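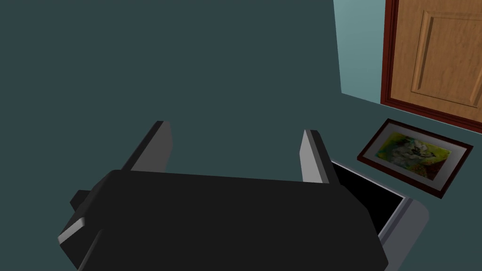
2025-06-08: The Fluvon open day

Back from Floltville with sore feet and a tote bag I didn't want. I said I'd write this up the same evening before I got generous about it, so I'm doing it now with the kitchen radio on low.

The drive was 60 miles and I missed the Drirnley exit, same as last time. Parking was in a field behind the building. They'd put signs up for the front entrance and then locked the front entrance, so everybody walked around to the loading dock and stood there until a young man with a lanyard let us in.

What I wanted to see was Osman. I've had their flyer on the fridge since spring. "Osman tidies up after you," it says, and there's a drawing of a living room. I pictured a machine in a room, picking things up. I think anybody would.

We did get a machine, sort of. It was behind a rope with its power off, and people were taking pictures of their kids next to it. The real demonstration was in the next room, on a big screen, and it was all simulation. A computer-made room, a computer-made gripper, and us on folding chairs.

The view is from right behind the hand, so you're looking past this big black slab of a thing with a finger at each end, like you're the one wearing it. Past that was a dark teal floor with a framed picture of flowers lying on it, some gray gadget with a black face, and over on the right a wood door in a dark red frame. I'll give them the door. The grain was very nicely done. I sat there admiring a door, and I had driven over an hour to see a robot.

The job was supposed to be clearing the floor. The presenter said so twice. When she started talking the fingers were wide open with only bare floor between them, and they stayed that way for most of her introduction. She had a lot of introduction. She told us Osman had practiced for the equivalent of 80 days without anything getting broken. A man behind me said sure, there's nothing in there to break, and got a laugh, and she laughed too, but she didn't answer it.

Then it moved. It went for the flower picture first. It came in over one corner, closed, missed, backed off, came in again and got hold of the edge of the frame. The picture lifted up and hung there at a slant. Polite clapping. On the next run, same picture, same starting spot, it got it the first time, and she said "so you see it learns." I don't know that I saw that. I saw it miss once and not miss once. I could flip a coin and show you the same thing.

I put my hand up during questions, which I never do. I asked what the picture weighed. She said it had a mass assigned to it. I asked what mass, and she looked at the fellow running the laptop and he said he'd have to check. I wasn't trying to be smart. I've hung enough framed pictures with glass in them to know that one corner is a bad place to pick one up, and I wanted to know if the thing knew that. She said there wasn't glass modeled in this one. So it practiced on a picture with no glass in it, and I'm supposed to let it near my mother's watercolors.

Somebody else asked about the gray gadget, was it a tablet or what, and would Osman squeeze it too hard. The answer was that grip force was "tunable." I wrote that down on the back of my program. I wrote down a few words like that. Robust was another one.

To be fair to them (I'm trying), the laptop fellow was better once she'd gone off to get coffee. I hung around, and he told me why they do it this way. They can run the same pickup 955 times overnight and move the objects a little every time, turn them, put them by a wall or a door, and in the morning they have something to look at. With the real arm they'd be there all week setting a picture frame back on the floor by hand. That made sense to me. He also said the real arm does worse than the one on the screen. I asked how much worse and he said it depends on the floor, the light and the object, and that shiny things are bad. I liked him for saying so. I wish he'd had the microphone.

He let me try the controls for a minute. Two little sticks and a trigger for the fingers. I couldn't do it at all. I had no feel for how far down the floor was, and I kept closing on air. A girl who couldn't have been more than ten took over after me and had the gray thing picked up almost right away, so some of this is me.

I still don't understand why it was sold as a demonstration of a robot. Call it a demonstration of practicing and I'd have gone anyway, and I'd have come home in a better mood. The flyer said "see Osman at work." What I saw at work was a cartoon of his hand, and the actual Osman was behind the rope with a balloon tied to his post.

I asked at the desk when they'd be showing the real one running. There may be something at the Drirnley library, date not set. I put my email on the sheet. I also asked the price and was handed a brochure that doesn't have a price in it.

Lunch was a hot dog from a cart in the parking field, 2 dollars, good mustard. They ran out of buns while I was in line and gave me mine on sliced bread.

The tote bag has a handle coming loose already. Inside were a pen, the same flyer I already have, and a sticker of the gripper with a smile drawn on it. I've left the sticker on the counter for whoever wants it.

Need to call about the gutters tomorrow, and find the level, because the picture in the hallway is crooked again.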